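Cendeo publishes open good practice guide for two-arm robot work tables

Plain-language guide covers safe set-up, cable care, stopping rules and record keeping for small robot teams 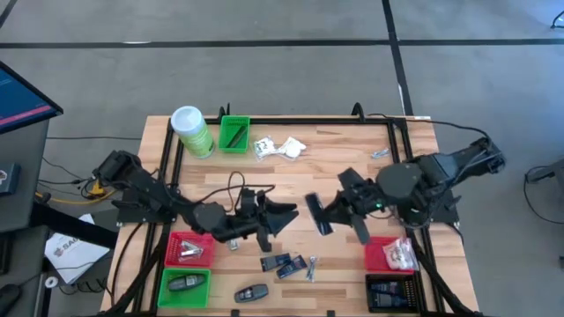 Two robot arms at work over a wooden table, with packets and baskets of mixed small goods.

Skavovside, June 14, 2024. Cendeo has today published the first full edition of its Good Practice Guide for Shared Robot Tables, a free document for anyone who runs two robot arms over the same work surface. It can be read, copied and adapted without asking us first, and we would love people to do exactly that!

The guide grew out of a simple problem. Large factory cells are well served by existing safety standards, but a small team with a pair of arms, a table and a few baskets of goods often has to work out the details alone. Teams at Cendeo and our partner Coltach had been keeping their own house rules for years, some typed up neatly and some stuck to the wall with tape. Last August we put them all in one pile, 834 separate notes, and began sorting.

What came out is 47 rules in everyday words. Each one says what to do, who should do it and how often it should be checked. Several deal with the space where the two arms can meet: which arm gives way, how far a gripper must back off before the other moves in, and what happens when both are sent to the same item. Others cover floor markings, cable runs, the placing of baskets and the right way to hand the table over at the end of a shift.

"I'm thrilled with how readable it is," said Yolanda Brannigan, who led the writing at Cendeo. "We tried the draft on new starters and they came back with better questions than we had. The section on soft packets was rewritten twice thanks to them, and it's now my favourite part of the whole thing."

Soft and shiny packaging gets a chapter to itself. Clear bags and foil packets behave quite differently from boxes, and the guide sets out how to record a poor grip, when to lower the speed and when a person should step in. Nobody may reach over the table until both arms have been stopped and the stop has been confirmed aloud.

The rules were tried out on the Avram tables at Skavovside, where staff logged 1,078 sessions against the draft. Their comments are printed at the back, including the grumpy ones.

"The cable rules looked fussy to me on paper," said Emmett Ambrose of Coltach. "Now I do the check without thinking about it, and I've started nagging other people to do it too."

The guide is meant to sit beside the law and the published safety standards, and every site still needs its own risk assessment. A one-page checklist and a blank handover sheet are included.

Printed copies are free to schools and colleges while the first run of 100 lasts. Comments on this edition are open until the end of August and should be sent to Xiomara Holloway at the Cendeo press desk, Skavovside.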